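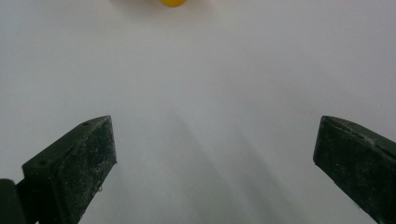

A white table forgives nothing, according to Diane Grewal, and she would sooner eat her supper off dark oak for the rest of her days. I understand her, I do, but I have lived with white surfaces through three kitchens now and I still love them, crumbs and all!

What wins me over is color. Put one yellow thing down on plain white (a lemon, a cup, a child's ball) and it glows, with a soft gray shadow gathered around it that you'd never notice on oak. My own table came from a little shop called Vermeulen for $80, delivered on a Saturday, and I spent that whole evening moving a mustard jug from one end to the other.

As for the crumbs, I keep a damp cloth by the sink and wipe toward the window, where the light shows up what I missed.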